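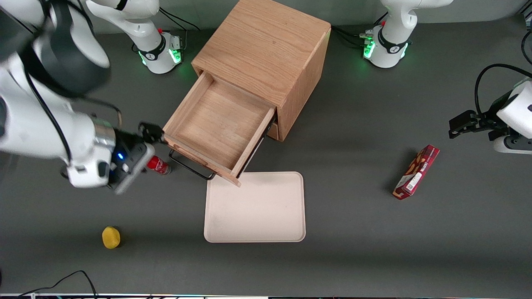 6 min read

Okay, so I've had the Billora two-arm kit on my table for 14 days now and I keep getting messages asking if it's worth the money. Long thread. Get a snack.

First, what you get: two arms, two grippers, a little camera for each wrist, the power bricks, a laptop license and a bag of cables that I still haven't finished labeling. The arms come already on their bases, so the setup is mostly bolting things down and finding outlets (you will need more outlets!).

I bought mine through Manzano, the reseller. Delivery was fine. One box came with a crushed corner and they answered my email the same afternoon, so no complaints there.

Setup took me an evening and most of the next morning. The printed guide is okay up to the network part and then it just sort of gives up. Jianguo Fan has a much better write-up on the user forum — search his name plus "first boot" and follow it line by line.

Price, because everybody asks: I paid 3000 for the pair on the May promo. Shipping was extra. The yearly software plan is another 300 and you don't strictly need it, but without it you lose the recording tools and I use those every single day.

So what do I do with it? Tabletop stuff. Opening a drawer, picking up groceries, putting things on a tray. I teach it by driving the arms myself, save the run, and then train on a pile of runs. Boring to watch, weirdly fun to do.

The drawer was my first real test. I've got a little wooden cabinet with a bar handle and I figured that would take a weekend. Ha. Pulling straight is easy. Pulling straight when the cabinet is turned a bit is a whole different problem, and I was up way too late with it.

What finally helped was slowing the arm down near the handle and recording a bunch of runs where I missed on purpose and then fixed it. Lucie Ross told me to do that in the replies to my last thread and I ignored her for three days. Sorry Lucie!!

Now the wrist cameras, which I was ready to hate. They're small, the cable loops look fragile, and the fingers take up a big chunk of the bottom of the view. But once you're close to something they're so much more useful than the fixed camera.

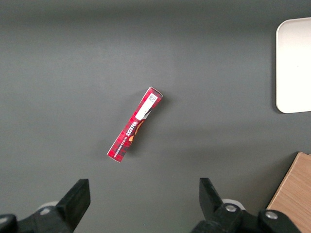 Wrist cam view of the red snack box, fingers wide open. Even the little QR code comes through.

Long skinny boxes are a good test, by the way. Grab one across the middle and you're fine. Grab it near an end and it swings around and you drop it somewhere dumb. Soda cans on their side are worse, they roll off the second you brush them.

Numbers, for the numbers people. My best policy so far gets the box onto the tray 92 percent of the time. That's with the box starting wherever I feel like tossing it, within reach of both arms. The drawer is lower and I'm not posting that one until I've redone it.

Stuff I don't like. The cables. They come out the back of each base and they always end up somewhere I want to put my elbow. Also the fans are louder than I expected, and the app forgets my camera settings after every update — EVERY update.

Stuff I love. The green light rings on the bases. I can check them from across the room with a coffee in my hand. Silly thing to love, I know. Also the arms are easy to move by hand when they're in teach mode, my wrists don't hurt after an hour like they did with my old setup.

Somebody asked how it compares to the Riltulen kit. I only had that one on loan from Esperanza Segura for a short while, so take this lightly: Riltulen has nicer grippers, Billora has way better software. If you mostly want to record and train, I'd go Billora. If you're writing all your own code anyway, look hard at the other one.

Would I buy it again? Yes at the promo price. At full price I'd probably wait for the next sale, or split it with a friend who has a garage.

Couple of quick answers from the replies. Yes, it works on a regular table, but get a heavy one. No, I haven't tried it with liquids and I'm not going to. Dumisani Ngubane, the spare finger pads are under "accessories" on the Manzano site, second page.

Going back to the drawer tomorrow. I want to try having the left arm steady the cabinet while the right one pulls, will add to this thread if I get anywhere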